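3.2 Viewing order and recall of adapted material

The second study asked whether viewers who watch a long fantasy serial in release order remember its plot differently from viewers who watch it in story order. The serial used was Wogan, adapted from the novels of Siwan Powell, with one prequel film made after the main run. Participants were 76 adults recruited through the Prekusbridge film society. None had read the novels. Each was assigned to one of the two orders and watched all parts at home over 14 days, keeping a short log after each sitting. The logs followed the format set out by Pumphrey and Sandu in their earlier work on home viewing.

Recall was tested with a written retelling and a scene-sorting task. Retellings were scored from 0 to 100 against a list of plot events prepared by two raters, Morgan and Sisodia, who worked separately and settled differences by discussion. Events that appear only in the prequel were scored on their own scale, so that a viewer who placed them late in the retelling lost no points on the main list.

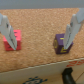 Figure 3. Two small toy cubes on a cork surface; the pink cube, at left, has dark printed markings.

Release-order viewers gave longer retellings and more often named the film in which an event took place. Story-order viewers made fewer errors of sequence but tended to merge the prequel with the first film — in several cases treating the two as a single work. Reported enjoyment did not differ between the groups. Viewers in both groups who paused partway through a film and finished it on another day showed weaker recall of the second half, and this held after total viewing time was entered as a control. Supplementary material on the discs was not assigned, and log entries that mentioned it were left out of the main analysis. They are treated separately in Section 3.4.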